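3. Household Sorting and the Decision to Keep

3.1 Setting and participants

The interviews were carried out in Osturero, a mid-sized town where most households live in rented apartments with little storage. We recruited through two laundromats, a public library and a notice on the Herath community board. Of the 213 people who answered the first questionnaire, 156 completed the clothing diary for the full study period and are included in the analysis. Seventeen of these agreed to a longer interview at home. The home interviews were done by Guadalupe Bañuelos and Kasun Bhattacharjee, usually together, and lasted between one and two hours.

Participants were asked to write down each garment that left regular use and what became of it. We used the term "left regular use" on purpose. Early test diaries asked about clothes that were "thrown away," and people left out nearly everything we wanted to know about. A sweater that has been on the top shelf for three winters has not been thrown away, but it is not being worn either.

3.2 Categories of outcome

We grouped the diary entries into five outcomes: kept in storage, repaired, given to a known person, donated or sold, and discarded. A sixth group, cut up for rags, was first coded as discarded. We moved it to a separate code after the home interviews, where several people described rags as a form of keeping. One woman stored hers in the same drawer as her dish towels and could say which shirt each one came from.

Storage was the most common outcome for heavier garments such as coats, denim and wool. Lighter items, mainly T-shirts and socks, were more likely to be discarded or cut up. This agrees with the earlier pilot in Uketti, although the Uketti sample was older and had more closet space.
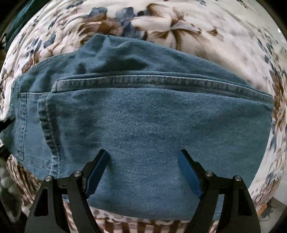 Figure 3. Denim garment spread on a floral blanket.

The reasons people gave for storing a garment rarely had to do with its condition. In the diaries the most frequent reason was fit: the person expected to wear the item again after a change in weight or after a pregnancy. The next was cost. People remembered what they had paid for an item, sometimes to the dollar, and were slow to let go of it even when they did not like it. A third reason came up often in the interviews but seldom in the diaries – the garment had come from a parent or sibling, and giving it away meant a conversation that the participant did not want to have.

3.3 Repair

Repair was less common than we had expected from the questionnaire. Many participants said that they repaired clothes "often" or "sometimes," but few diary entries recorded a finished repair. The gap is explained in part by what we came to call the waiting pile. Most of the homes we visited had one, in a bag, a basket or on the back of a chair. Garments in the pile needed a button, a hem or a patch. They were counted by their owners as being repaired, and some had been there for more than a year.

Skill was a smaller barrier than we assumed. Most of the people interviewed could sew on a button, and several could take up a hem by machine. They spoke more about space and interruption. A kitchen table had to be cleared before sewing and cleared again before supper. Two participants took their mending to the weekly Stuvow drop-in, where a table and machine were free to use, and both had short waiting piles. We do not draw a conclusion from two cases, but the point deserves a study of its own.

Paid repair was used mainly for zippers and for formal clothes. Participants compared the price of the repair with the price of a new item and not with what they had paid for the old one. For low-cost garments this comparison nearly always went against repair.

3.4 Limits of the diary method

Keeping a diary changes behavior. Eleven participants told us that they had cleaned out a closet because the study made them think about it, and entries were heaviest in the first two weeks. Entries also rose in August, when families with children went through school clothes. We have not adjusted for either effect. The diary was filled in by one adult per household, and garments belonging to other members may be missing, especially those of teenagers, who tended to do their own sorting. In section 4 we compare the diary totals with the donation records from the Herath collection point.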